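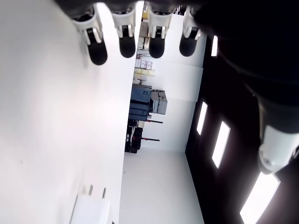

Storage wall, equipment side. Cartons on the shelf, blue machine in the row, black cases low against the wall.

August, 9:40

Storage wall, continued. Wilmer Huamán wants the wall sorted before the Balogh delivery, so I am writing down where things are and what the plan is. Giuliana Palomino has the old layout drawing. It predates the shelf and is no use for anything past the door.

Cartons. Beige and white mixed, stacked on the shelf. Some have small printed labels and some I had to open. Contents so far: Fandska cable ties and sleeving, a part box of Kemberg terminal blocks, packing foam that should have gone out with the returns, manuals. The manuals are for the previous bench supply and can be recycled once Giuliana has pulled the calibration sheets. The labels are supplier labels with the supplier's part number, which does not match ours. Relabel on the short side, our number first, black marker, large enough to read from the floor.

Shelf load. The rating plate says 200 kg per level, evenly distributed. The terminal blocks are the only dense item up there. Moved them to the lowest level of the side shelving. Foam and sleeving can stay high.

Blue machine. Stays where it is. The service panel needs 700 mm clear in front for the door swing and a person kneeling. Measured from the panel face, not from the feet. I have put tape on the floor at 700. The tape is white on a pale floor and close to invisible, so it wants replacing with yellow or red when we have some.

Gray stacked unit beside it. Compartments are to be assigned by job, one job per compartment, with a card in each. At the moment it is filled by whoever arrived first. Wilmer would like it sorted by part type. I think part type belongs on the shelving and jobs in progress belong in the compartments, otherwise everyone opens every compartment to build one kit. Left open until we have both looked at a month of kits.

Black cases. Dratora loan equipment and our own field kit are in near-identical cases, and they went out mixed up in the spring. Fix: colored tag on the handle, blue for ours, orange for Dratora. Tag goes on the handle and nowhere else. Lids get swapped. Foam inserts checked in the ones I opened, no crumbling. Latch on the field meter case is stiff but closes.

Red-ended rods. Keep them together with the cases. They get borrowed for other things and come back bent. If a long tube turns up I will fix it to the wall and store them upright.

Shelving farther along. Small items and cables. This is the bad part. Pulled the cables off one level and tested continuity on each before coiling. 2 failed, both at the strain relief, both cut up for the copper bin. The rest are coiled and tied, sorted by connector and then by length. The long ones are heavy enough to drag the others off the hook, so they go in a bin on the floor level. Bin size 300 mm wide fits three across the bay with room for fingers. 400 does not, I tried it.

Small items: sorted fasteners from everything else and stopped there. Mixed metric and inch in the same tray, which explains the stripped inserts on the last fixture. Inch fasteners are going into a separate box with a lid and the box is going on the top level – we have one assembly that uses them.

11:15

Giuliana came by. Calibration sheets pulled, manuals can go. She points out that the lighting on this side is fine at standing height but poor on the bottom level, where the shelf above throws a shadow. Suggests a stick-on strip under the second level. Agreed, low priority. She also wants the kit cards printed, since my handwriting has been misread before (a 1 for a 7, fuse order).

Balogh delivery is one pallet. It will not go through with the trolley parked by the door. Trolley moves to the bench side that morning. Cartons get opened at the door and only the contents come to the wall.

Open items

Yellow or red floor tape
Case tags, both colors
Relabel cartons, our part number first
Kit cards, printed – Giuliana
Compartments by job or by part type – Wilmer and me
Tube for the rods
Light strip, second level
Foam to returns or to the bin, ask Wilmer which
Small items tray, finish the non-fastener half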